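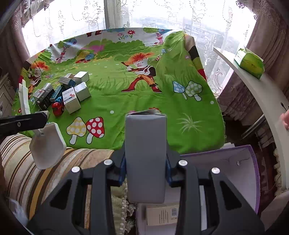
Surely it would be cheaper to buy one arm and be done with it, ran the first comment on the draft of this file. It might be, if you leave out the stand, the controller, the freight, the insurance, the person who knows how to switch it on, and the door it has to fit through. The comment is kept here because everyone has the same thought on first opening the spreadsheet, and it may as well be dealt with at the top.

Urna equipment plan: README and data card

Status: draft for the July order
Last edited: 2019-06-30

What this is

Urna is the set of buying records behind the Rungrueang tidying project. Rungrueang gathers demonstrations of ordinary household handling: small cartons off a bed and into a storage box, that kind of thing, done by a person holding a gripper in each hand. The demonstrations have their own data card. This folder holds the dull half, meaning what the kit costs, how long it lasts, what we forgot to order, and what we would order again.

It was written for us. It has been tidied up for sharing with small groups who are about to do the same sums and would like to make different mistakes.

What is in the folder

items.csv – one row per thing bought or borrowed, down to the spare screws.
quotes.csv – every quote received, including the ones we laughed at.
repairs.csv – faults, who was told, and when the thing came back.
plan.csv – what we mean to buy next, in order of need. The order has been argued over and will be again.
notes.txt – odds and ends. Some of it is legible.

Columns in items.csv

name: what we call it. The supplier usually calls it something longer.
supplier: Pindolix for the grippers, Zurura for the recording units and mounts, "shop" for anything bought in a shop.
price_paid: in pounds, tax included, delivery left out.
delivery: kept apart on purpose. Sort by this column once and you will see why.
kind: gripper, recorder, cable, prop, storage or regret.
life: how many months of steady use we expect. These are guesses until there is a row in repairs.csv to argue with them.
would_buy_again: yes, no, or "ask". Treat "ask" as no.

Where the money goes

The ceiling for the July order is 2000 pounds. That sounds like a decent sum until you start pricing things in pairs, and everything here comes in pairs, because people insist on having two hands.

Grippers come first. Finger pads are a wearing part and should be budgeted as one; we put them down as capital in the first version, as if they were going to be left to somebody in a will. Order three spare sets with every pair. Pindolix will sell you the pads alone if you ask by email. The order form has no line for them.

Recorders come second. The Zurura units are priced sensibly and the mounts are priced like jewellery. We have tried straps, tape and printed brackets in place of the mounts, and each is recorded in items.csv with its true cost, counting the afternoon lost. A strap costs almost nothing and does most of the job. Put it down as a real item with a real replacement date, or it will quietly become permanent.

Cables come third and are always underestimated. Whatever figure you have for cables, it was written by someone who has never tried to plug in two of anything beside a bed. Allow for longer ones than you measured, a bag of ties, and one hub that has its own power supply. Then find somewhere to put it all. A narrow table next to the work fills up with leads before the first demonstration is done.

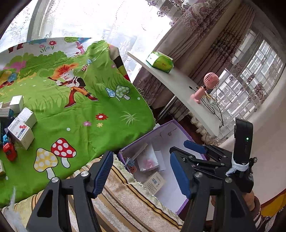

Props are the cheap line, and the one where the plan is furthest out. We budgeted nothing for them in the beginning, on the theory that a home already contains objects. So it does, and people go on using them. A medicine carton that was in yesterday's pile has a habit of being wanted back by whoever has the headache. Empty cartons, a toy car, a storage box with a coloured rim and a cartoon sheet do very well for this sort of task, but buy or keep a set that belongs to the project and goes home in its own bag. Rows of kind "prop" are mostly under a few pounds each. Their delivery is sometimes more.

Storage means cases for the kit. Two pairs of grippers in one rucksack will come out as a puzzle.

Why there is no arm in the plan

There is a row for one in plan.csv, at the bottom, where it can do no harm. The quotes are in quotes.csv and they vary a good deal, mainly by how much each seller has agreed to pretend that a stand is optional. Our view for this year is that hand-held grippers let us record in rooms where an arm would need a survey, a ramp and an apology. When the recordings are worth testing on a machine, we will borrow time on one before spending anything. If your work needs an arm from the start, this plan will be little use to you beyond the section on cables.

How the figures were gathered

Prices come from invoices. Where an invoice was lost the row says so in the notes column. Quotes are copied in as received and have a validity date; several have lapsed, and the suppliers will not honour them out of kindness. We asked. The repair log covers nine months, with a gap in the middle when the log was kept on a whiteboard and the whiteboard was then cleaned.

Hours of our own time are not priced. This flatters the plan. Anyone who has to account for wages should add a column and sit down before looking at the total.

Known problems

Two rows have the same item under different names. We think it is the same item.

Exchange charges are folded into price_paid for the early orders and listed under delivery for the later ones.

The life column is too hopeful for anything with a moving joint, and too gloomy for boxes.

Batteries are missing altogether. They were bought in dribs and drabs by whoever was nearest to a till.

The word "spare" has meant at least two things. In rows before the spring it means bought and unopened. After that it means somewhere in the building.

Using this for your own plan

Copy plan.csv, delete our quantities and leave the order of the rows alone for a first pass. Get quotes in writing. Ask each supplier for the price of the part that wears out before you ask for the price of the whole thing – the answer tells you a lot about the next year. Allow three weeks between order and first use, even if the parcel comes sooner, as there will be a missing lead.

Please do not quote our prices back to Pindolix or Zurura as if they were a price list. They were what we paid, on the day, for small orders.

Changes since the last version

Pads moved from capital to running costs.
Arm moved to the bottom of the plan, again.
"Regret" added to the kind column by popular demand.
Cable line doubled. Still low, probably.

To do before the July order

Find out whether the mounts come in a plain version.
Price a second storage case.
Batteries.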